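Deremeck's Swap Shelf Gets a Bigger Home, and Everyone's Invited

Tue 27 November
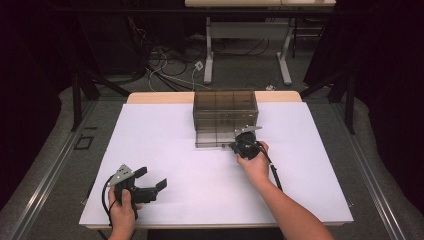 The swap shelf at the Deremeck branch library started in May as a single bookcase next to the coat hooks. By the end of summer it had spilled onto two windowsills and a cart. Next week it moves into the old periodicals room on the ground floor, and if you've ever tried to squeeze past another person to get at the yarn, you'll know how good this news is!

The idea is as easy as it sounds. Bring in craft and hobby supplies you've finished with, take home something you'll use. No money changes hands and you don't need a library card. People have been leaving beads, buttons, embroidery thread, half-used sketch pads, fishing flies, model train track, stamps, quilting scraps and, on one memorable morning, a complete set of bookbinding tools in their original case (gone in under an hour, as you might guess).

Library staff keep a tally at the desk, and it makes great reading. Since May, 2,239 items have found new owners. The busiest single day saw 156 things go out the door, most of them in the two hours after the Saturday story session, when parents discovered the box of pipe cleaners and there was no stopping anyone.

The periodicals room has been mostly used for storage since the magazines moved upstairs. It has north-facing windows, a proper sink and enough wall for 40 feet of shelving, which was built over the fall by the woodshop class at Arnisholm High School. The students also made a low bench for the children's corner, with cubbies underneath at a height that small arms can reach. It's lovely work, sanded smooth as a pebble, and well worth a look even if you don't knit, paint or glue anything to anything.

Sorting has been the big job this month. Small parts used to arrive in sandwich bags and end up in one enormous tub, so finding four matching buttons could eat your whole lunch break. Now beads and buttons will go by color, thread by weight, and paper by size. Anything with a missing piece gets a yellow tag saying what's missing, and there's already a corkboard where you can ask if somebody else has it. The first note up was a request for a left-handed pair of pinking shears. Two pairs turned up!

Pfeiffer Hardware on Mill Street has given the library a stack of small drawers and a big roll of labels. The bakery next door will be sending over rolls and hot cider for the opening.

The new room also means there's finally somewhere to sit down and make things. A monthly mending table is planned, along with a beginners' paper-folding hour and an evening for people who have started a project and got stuck in the middle of it. That last one already has 18 names on the sign-up sheet. Bring the sweater with one sleeve. Bring the jigsaw you can't face alone. There will be good company and strong tea.

A few things the shelf can't take: solvents and oil paints, anything with a blade that doesn't have a cover, electrical items, and opened clay. Fabric should be washed first. Large items such as looms and sewing tables won't fit, but you can post a card for them on the corkboard and arrange your own pickup.

Donations are paused until the move is finished, so please hang on to your bags for a few more days. After that, drop-off is at the side entrance on Titau Lane during regular library hours. The doors to the new room open Saturday at 10, with a make-your-own-bookmark table for all ages running until 1. There's a ramp at the side entrance and parking behind the building, although the bus stops right out front and the lot fills up early on weekends.

If you'd like to help with shelving on Friday afternoon, just stop by the front desk. Wear something you don't mind getting glitter on. The glitter drawer has a new lid, but it has been a long summer and that stuff gets everywhere.

27 shares | 6 comments

Contact the newsroom | © Deremeck Neighborhood News | Back to top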